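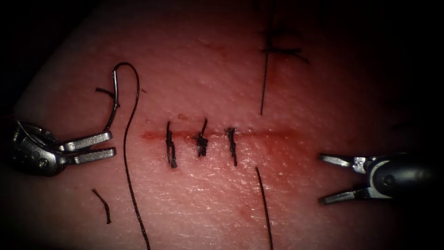 Suturing module: three in, half the cut to go

Student Robotics Forum > Capstone Projects > Team Willinine
May 27, 2026 | Posted by wlavoie
Print this page | E-mail this thread

wlavoie wrote:
Progress post, as required by the course outline, which wants one every fortnight whether or not there's been progress. Left half of the incision has three interrupted sutures in it. Right half is still open. The needle is in the left driver and the right jaws are open and waiting, which is also a fair summary of the team.

For anyone new: Willinine is our fourth-year capstone. Two arms, one practice pad, one operator at the console, and a planner that suggests where the next bite should go. The operator can accept the suggestion or ignore it. So far the operator is me and I ignore it a fair bit.

Questions for the forum:
1. Does the spacing look okay for marking purposes?
2. Is there a sane way to deal with thread tails before the demo?
3. Does anybody have a spare pad? Ours has been stitched by every cohort back to the Vaton grant.

Wayne Lavoie

pinchpoint wrote:
Spacing's fine. Your tails are all over the shop. The leftmost one sticks out well above and below the cut, and there are offcuts lying on the pad by the left driver. When I did the module you lost marks for every scrap left in the field, and the marker had very good eyes.

grommet_ont wrote:
I'd worry less about scraps and more about the needle. You've got it pointing up in the air with the thread looped over the top of the arc. Next thing you do is rotate the wrist and wrap the thread around the jaws. Ask me how I know. We lost a whole lab slot unpicking one of those, and the TA ate his lunch in front of us the entire time.

wlavoie wrote:
Noted on the scraps. On the needle - the plan is to hand it over to the right side and re-grip about two thirds back from the tip. The wrap has happened to us in February, twice in one afternoon, and we now have a rule that whoever's on the console says "thread" out loud before rotating. It sounds like a cult but it works.

kelpie_74 wrote:
Can I be the grump? What does the planner do here that a ruler wouldn't? Your stitches are spaced along a straight line. I could get the same suggestion by putting dots on the pad with a texta.

Serious question, not having a go. Our club did a similar thing with the Collado kit and the judges asked us exactly that. We had no answer and came home with a participation certificate each.

fmedina wrote:
Fidel Medina here, I wrote the planner, so I'll bite (sorry).

For a straight cut on a flat pad, kelpie, you're right, it's an expensive ruler. The pad isn't flat though. It curves off toward the edges, and the light drops off with it. The planner is meant to keep bite depth consistent when the surface falls away. We ran it against 1000 simulated placements and it proposed something usable in 446 of them. I'm aware of how that sounds.

kelpie_74 wrote:
It sounds like worse than a coin.

fmedina wrote:
A coin can't tell you the bite depth.

kelpie_74 wrote:
Fair. Neither can yours, more often than not.

pinchpoint wrote:
Going back to the picture, what's the long thread up top, right of the third stitch? There's another strand heading down below the cut in nearly the same line. Is that your fourth stitch half done or somebody else's leftovers? If I were marking I'd want to know, and I'd ask it in an unpleasant tone.

grommet_ont wrote:
Looked like an old row to me, at least up near the top where there's that little cross-shaped bit. Can't tell about the lower strand.

Either way I'd clear both. A vision system that's hunting for black thread doesn't care who tied it.

fmedina wrote:
That last line is going on the lab whiteboard. Segmentation picks up anything dark and skinny, and last week it proposed a stitch through a shadow with great confidence. I've now got a mask that ignores everything more than a set distance from the incision, and it mostly behaves.

wlavoie wrote:
It proposed a stitch through my sleeve.

fmedina wrote:
You were leaning in.

voltus_alum wrote:
Old Voltuswood team member chiming in. Pads: try flipping yours over before you spend money. Ours took stitches on the back, a bit stiffer but good enough for rehearsal. Save the clean face for the demo.

Also check the rubric for the time limit. Ours was 30 minutes for the full incision and half of that went on knots. If the fake blood is optional, skip it. It gets into the colour thresholds and then you're tuning reds until midnight.

kelpie_74 wrote:
Disagree on the fake blood. If your system only works on a tidy pad then you've built something for tidy pads. Leave the smears in and report the number you get, even if it's 446.

voltus_alum wrote:
Spoken like someone with a participation certificate.

kelpie_74 wrote:
It's laminated, mate.

wlavoie wrote:
Flipped a scrap pad over this arvo and it does take a stitch, so thanks for that. We're leaving the red in. Scraps get picked up between stitches from now on, and Fidel has been told to stop saying "usable". Fourth stitch tomorrow if the lab booking holds.

Print this page | E-mail this thread

Recent threads in Capstone Projects
- Needle handover: left to right or right to left?
- Collado kit wrist calibration, again
- Voltuswood final report (PDF wanted)
- Who has the good tweezers
- Demo day table bookings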